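About Milon

We pack lunches for people who work in Hodport and would otherwise eat crisps over a keyboard.
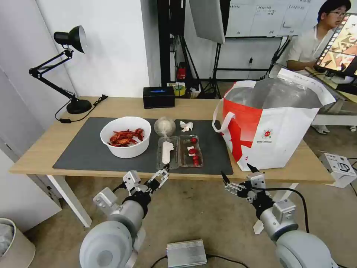
What we do

Milon is a packed-lunch kitchen. You tell us by nine in the morning what you want, and it reaches your desk, your site hut or your boat by half past twelve. Crayfish, tomatoes, a spoon, a proper insulated bag to keep the lot in order. It's not a complicated business, although you'd be surprised how complicated we managed to make it in the first year.

The crayfish are what people ring up about. They are cooked whole, claws and all, and we don't peel them for you. We did try offering a peeled version. Two customers ordered it, one of them by mistake, and Shona spent an afternoon at the sink reconsidering her career. Whole they have stayed. Please cover your keyboard.

Tomatoes go in their own compartment of the tray and the spoon goes in the other. Shona holds firm views on spoons touching food before you've asked them to, and the rest of us have found it quicker to agree.

How it started

Sheena Leckie and Shona Moncrieff met in the accounts office at MacKinnon, where the canteen served a soup known only as "the brown". They left in the same May, Sheena with a leaving card and Shona with the office stapler, which we still have. The first kitchen was the back half of a chandler's shop on Brarnon Lane. It had one ring, a window that wouldn't shut and a very good view of some bins.

On the first day we sold 2 lunches. One went to Sheena's mother. These days we send out 135 on a busy day and her mother still wants hers at the old price.

How we pack

We're a bit dull about this, so skip ahead if you like.

Every order is laid out on the dark mat before anything goes near a bag. If it's on the mat, it's going. If it isn't, somebody has forgotten it, and we would like to find out before you do. The bowl and the tub with the domed lid sit behind, the tray goes at the front, and the bag stands at the end of the table with its mouth open. Tissues stay within reach, crayfish being what they are.

Cold things go in the bag last. Sheena will tell you first, and you may hear the two of them discussing it if you come to collect. The lid of the tub gets pressed all the way round and then pressed again by whoever didn't do it the first time. This followed the Incident with the Dressing, for which we have apologised to the harbour office and its carpet.

Bags and trays

The bags are a loan. They are sturdy and silver inside, and they make excellent beach bags, as we know from having seen them on the beach. We have bought 490 of them so far. If one is living in your hall cupboard, the driver will take it back without comment.

Trays can be rinsed and returned in the same bag. Rinsed, please.

Where to find us

We're still on Brarnon Lane, now in the front half as well. Collections are from eleven, at the side door. The bell doesn't work, so knock. For office orders of ten or more, ring the day before and ask for Sheena. For complaints, ask for Shona, who enjoys them.

Related pages
This week's lunches
Where we deliver
Returning your bag
Crayfish: a short guide to getting in
Office and site orders

Last updated: May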